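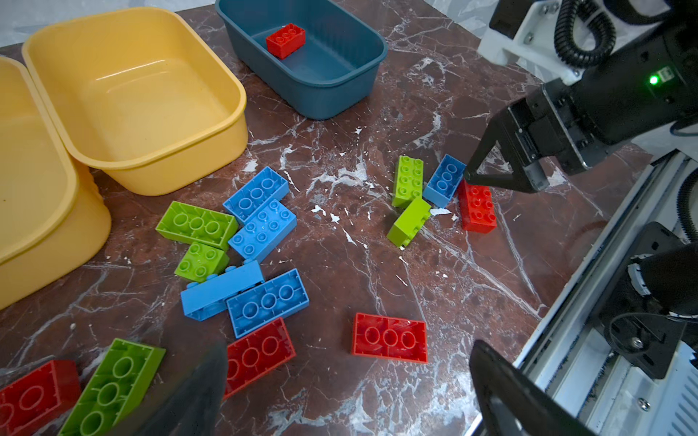
Über uns
Stand: August, aus der Werkstatt Trorkora

Wir sind die Trorkora, eine Bausteinwerkstatt und Leihstelle für große Bausteine in Clerau. Groß heißt bei uns: Steine, die auch eine Zweijährige gut greifen kann, mit dicken Noppen oben und Hohlräumen unten, in die kleine Finger so gern hineinbohren. Kitas, Tagesmütter, Familien und Spielgruppen leihen sie bei uns kistenweise aus, bauen damit drei Wochen lang und bringen sie wieder zurück. Dann wird gewaschen, sortiert, neu gepackt, und die nächste Gruppe freut sich drauf!

Angefangen haben wir mit 200 Steinen aus einem Kellerabteil in der Wederstraße. Die Hälfte davon klebte, und ein paar hatten Zahnabdrücke (die haben wir behalten, die gehören dazu). Inzwischen sind es mehr als 1.000 Steine, und wir kennen unseren Bestand ziemlich gut. Am liebsten mögen wir die Achter. Der gute alte Stein mit zwei mal vier Noppen kann einfach alles: Mauer, Treppe, Brotlaib, Telefon, Krokodil. Die Vierer sind die heimlichen Lieblinge der Kleinsten, weil sie sich so schön stapeln lassen, bis der Turm kippt und alle jubeln.

Was wir machen

Der größte Teil unserer Arbeit ist Sortieren, und wir machen es wirklich gern. Eine Rückgabekiste wird bei uns auf einer glatten Steinplatte ausgeleert, das klappert herrlich, und dann geht es los. Früher haben wir nach Form sortiert, also Achter zu Achtern und Vierer zu Vierern. Heute gehen wir erst nach der Farbe und schauen danach auf die Größe. Das Auge findet Rot viel schneller als »vier Noppen«, das merkt man schon nach der ersten Kiste.
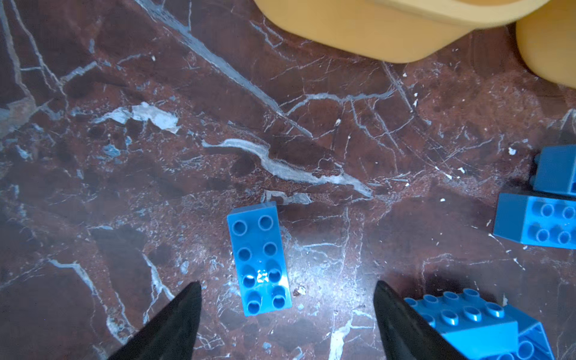 Blau ist übrigens unsere ewige Baustelle. Alle wollen Blau! Für Meere, für Himmel, für Polizeiautos, für das Schwimmbad mit Sprungturm, das eine Spielgruppe aus Weder uns einmal stolz vorgeführt hat. Wer zu Hause noch blaue Steine im Schrank hat und sie nicht mehr braucht: Wir nehmen sie mit Kusshand. Grüne und rote natürlich auch, und Sonderteile mit Schräge sowieso, die sind für Dächer Gold wert.

Gewaschen wird im Wäschesack bei niedriger Temperatur, mit wenig Waschmittel und ohne Schleudern. Danach liegen die Steine mit der hohlen Seite nach unten auf Handtüchern, damit das Wasser herauslaufen kann. Erst wenn innen alles trocken ist, wird gepackt. In eine große Leihkiste kommen 180 Steine, dazu ein Zettel mit Bauideen und ein leerer Zettel für die Ideen, die bei euch entstehen. Die vollen Zettel hängen wir auf. Unser aktueller Favorit heißt »Haus für eine Schnecke, die Besuch bekommt«. 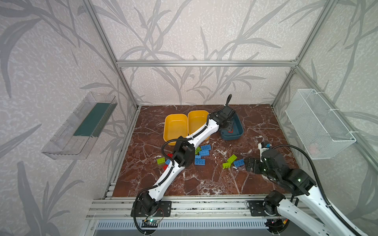 Diese Seite wurde zuletzt im August geändert.

Ein Wort zu den Behältern, nach denen wir oft gefragt werden. Wir arbeiten mit flachen Kunststoffschalen und Wannen, gelb und blaugrün, mit möglichst wenig Schnickschnack. Flach ist wichtig, denn in einer tiefen Kiste verschwindet immer der eine Stein, den man sucht, ganz unten. Abgerundete Ecken sind auch prima, die lassen sich mit einem Lappen in einem Zug auswischen. Wer daheim aufräumen üben will, stellt am besten erst einmal nur zwei Schalen hin. Bei sechs Schalen fangen Kinder an, mit den Schalen zu spielen (auch schön, aber die Steine liegen dann immer noch da).

Mitmachen und ausleihen

Zum Programm gehört auch unser offener Bautisch. Der läuft ab 15 Uhr, Geschwister sind willkommen, Socken sind erwünscht. Es gibt kein Thema und keine Vorlage, manche bauen eine Stunde an einer Garage, andere sortieren lieber mit. Im Dow, dem Gemeindesaal hinter der Bücherei, stehen wir außerdem jeden Sommer mit einer langen Bauwand zum Selberstecken.

Für eine Ausleihe reicht eine kurze Nachricht mit Gruppengröße und Alter der Kinder. Einzelne fehlende Steine sind kein Drama, schreibt es einfach auf den Zettel. Meistens tauchen sie unter einem Sofa wieder auf und kommen mit der nächsten Kiste zurück.

Kontakt | © Trorkora Clerau | Nach oben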